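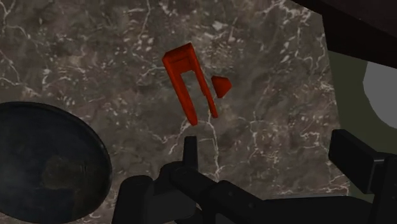 Câmera do punho na simulação, peça em U e cunha vermelhas sobre o mármore.

mvilaca
Estou gerando demonstrações no Zillby para a tarefa de encaixe. Até agora são 3107 episódios, todos em simulação, com textura de bancada sorteada a cada reset. O mármore da captura é uma das texturas. Pergunta: vale manter fundos tão carregados ou eles atrapalham o treino?

rt_osorio
Eu manteria. O vermelho se separa bem desse fundo. Eu me preocuparia mais com a pose inicial — se o U começa sempre inclinado assim, a política decora.

Yulan Jin
Discordo em parte. Com veios brancos desse tipo, meu detector de bordas errava bastante. Tirei os mármores e fiquei com 39 texturas lisas ou pouco marcadas.

rt_osorio
Mas aí o problema é o detector. Ele treina direto dos pixels, pelo que entendi.

mvilaca
Isso, direto dos pixels, sem detector. A pose do U é sorteada, a da cunha também, com uma distância mínima entre as duas.

Yulan Jin
Então retiro metade do que disse. Ainda assim, separe um conjunto de validação só com mármore e compare. No Relereo fiz com 54 episódios e deu para ver a diferença.

carpo77
Cuidado também com o dedo da garra passando na frente do U. Eu descarto episódio em que a peça some por muitos quadros.

mvilaca
Não filtro por oclusão ainda. Vou separar a validação primeiro e posto os números neste tópico.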